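Moltside Surfaces
@moltside

An update on the small display enclosures at our Pusville site, for partners and visiting groups who have asked about the floor and wall finishes. (1/7)

The enclosures were refitted in April. Usha Iyengar chose the wall prints and Mattes Eichhorn was responsible for the floors. We thank them both for their patience with the proofs. (2/7)

The floor of the corner bay has a glossy marble pattern on a pale mint-green and white ground, with fine dark green veins and streaks of mustard yellow. The yellow is strongest across the middle, where the bay would otherwise look rather plain. (3/7)

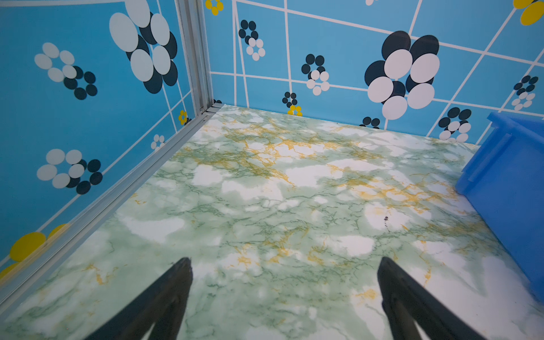

For the walls we kept to sky blue with thin white lines. The lines are set at uneven angles by design, and we have had several polite enquiries about whether the print was hung crooked. It was not. The flower-like clusters in white and navy belong to the same series. (4/7)

Groups wishing to use the same patterns may request sample sheets from Lilla Antal at the Pusville office. We hold more than 500 sheets in stock. Please state whether you need the floor or the wall range, and allow 2 weeks for delivery. (5/7)

On care: a soft, slightly damp cloth is enough for the marble finish. Scouring pads must not be used on it, as they dull the gloss. Dust gathers in the grooves of the aluminium posts and rails and should be brushed out before the floor is wiped. Marks that remain after wiping should be reported to Young-sook Seok. (6/7)

The Jeon range, in warmer colours, is still being proofed and cannot yet be ordered. Questions already sent to us about it will be answered in the order received. (7/7)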